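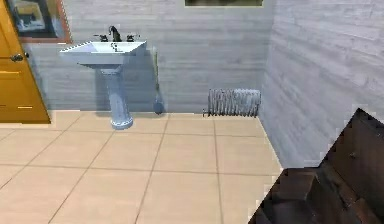
I gave the Skumirier pass nine months, which is longer than I gave either of my gym memberships, and I'm still not sure what I was buying. The pitch is that you stop paying for one desk in one building and pay instead for a key to all of them, 700 places in however many cities, and you walk in with your laptop and get to work. I don't need much from a place to work. A beige tile floor, pale streaky walls and a door painted the color of egg yolk would suit me fine if there were a chair, an outlet and a price I could understand before I sat down. It's the price part I want to talk about.

I signed up in October. The monthly fee is $159, and for that you get 80 credits. Credits are where I should have stopped reading. I have never in my life come out ahead on anything that was priced in credits, points, tokens or stars. The whole use of a credit is that you can't compare it to a sandwich. If somebody told me a desk in a back corner with no window costs eighteen dollars for the morning I could say yes or no. Tell me it's nine credits off-peak, fourteen peak, and I start nodding along like I understand.

Peak, by the way, is ten to four. I asked what people generally use an office for outside of ten to four and was sent a link to the help page.

The first space I used was Pretum, downtown, since I could walk there from my apartment. Nice enough. Good coffee, or at least coffee that was there. The woman at the desk had to call someone to ask whether Skumirier people were allowed on the second floor, and we were not, though the app had a photo of the second floor. We were allowed on the first floor, at the long table, next to the printer. I don't blame Pretum for this. They have their own members who pay them directly, and I was a stranger with a code on his phone. But I had figured that a pass to 700 places meant being a member of 700 places, and what it means is being a guest in all of them. Those are different things, and you feel it every time you ask for the wifi password.

Which brings me to the 700. I went through the list for the cities I travel to for work, three of them on a regular basis. A lot of the listings were hotel lobbies. I can already sit in a hotel lobby. I've been sitting in hotel lobbies since I was 25 and it has never cost me a credit. Others were restaurants that don't open for dinner until five and rent out their tables during the day, which I thought was clever until I spent a morning in one while a man ran a floor polisher. Two in Zundale had closed. One had closed before I even joined, according to the guy at the shoe repair next door, and it was still taking bookings on the app. I got those credits back after four emails. They came back as "bonus credits," which expire in fourteen days.

My friend Vivek Garg loves his pass and thinks I'm being a crank. I'll give his side, because he's not stupid and he has used it longer than I have. He's on the road three weeks out of four, he doesn't have an office to go home to, and he says the alternative for him is a hotel room with the bed eighteen inches from the desk. He says having anywhere at all to be at nine in the morning keeps him from going to seed. Fine. I believe him. He also expenses the whole thing, and I notice that nearly everyone who tells me these passes are a great deal has an employer paying for it. I'm self-employed. When I waste money, I can tell you exactly whose it was.

So I added it up. Nine months of the fee is $1,431. On top of that I paid $845 in extras, meaning credits I bought when I ran out, one meeting room in Saliba that I booked for two hours and was charged for three (there is a "turnover period," look for it in the terms), phone booths, and a fee for having a visitor. The visitor was my brother-in-law dropping off a charger. Total, $2,276. I went back through the calendar and tried to work out which of those days I'd gotten something done that I couldn't have done at my kitchen table or the library, and I quit after a while because it was putting me in a mood.

The library, while I'm on it. Ours has big tables, it has rooms with doors you can reserve, the wifi is no worse than anybody's, and there's no community manager. I've got nothing against community managers as people. But every space I went to talked about community, it was on the wall in at least a few of them, and the most conversation I had in nine months was with a guy who wanted to know if I was using both outlets.

I did have one good day. Kourosh Ghaffari and I had a proposal due and we were both in Saliba by luck, so we took a small room upstairs for the morning, shut the door, and finished it before lunch. The room was quiet, the screen worked on the first try, the guy downstairs let us keep our bags there while we ate. If you'd asked me that afternoon I would have told you to sign up. That's the trouble with these things, one good morning covers for a lot of invoices. And we could have rented that same room straight from the building. Kourosh looked it up on the walk to lunch and it was cheaper than what my credits worked out to, even before the turnover business.

I'm told a new plan is coming with no peak hours and "unlimited" access. I asked if unlimited had a limit and it does. It's called a fair use guideline, and the person I chatted with couldn't tell me what it was, only that most members never reach it.

I canceled on Tuesday, July 2, 2019, which turned out to be one day into a new billing cycle, so I've got a full month left on it. If anyone has been to a Skumirier place where they were let past the first floor, leave a comment and tell me where. I have 80 credits to get rid of and I'm not driving to Zundale again.

Also I've fixed the comment form. It was eating anything with an apostrophe in it.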